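Tuvo two-arm helper, trial week, walkthrough before we sign anything with Nitport. My comments are in italics (sorry, there are a lot of them!). Chalerm Kaewkla gets the clean copy Monday.

**Before power-on**

- [x] E-stop within reach of whoever is sharing the load. *Works great, but I'd love a second one on a lanyard.*
- [x] Cables clear of both wrists
- [ ] Joint cover screws snug. *Left arm fine, right arm one screw short. Nitport is mailing me one.*
- [x] Battery over 95 percent

**Shared carry, person on one side and Tuvo on the other**

- [x] Grippers close slowly and stop on contact
- [x] Indicator lights on before anyone lifts
- [ ] Casters locked or load off the floor. *The manual skips casters completely! I want that in writing.*

I picked a table for this part because that's what we'd have it moving all day at the Kekholm office, and tables on wheels are sneaky. They roll when you'd rather they didn't.
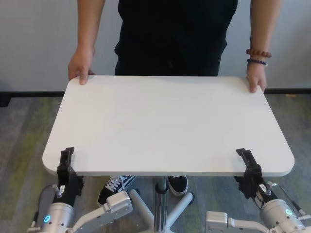

My other gripe is the release. You say "release," you wait, and then both grippers are supposed to open together. I'd like a beep first, so the person holding the other edge knows to take the weight (the Nakpan unit we tried in December had one and I got spoiled).

**People**

- [x] Closed shoes
- [ ] Bracelets and watches off. *Not in their checklist, going in ours.*
- [x] Thumbs on top, where you can see them

**Paperwork**

- [x] Serial ends in 1263, matches the quote
- [ ] Service visit every 200 hours. *Is travel included?? Asked twice.*
- [ ] Warranty, 18 months. *Grippers are listed separately, need the page.*

I'm passing it for supervised use only until the open boxes are closed. I do like the thing, though!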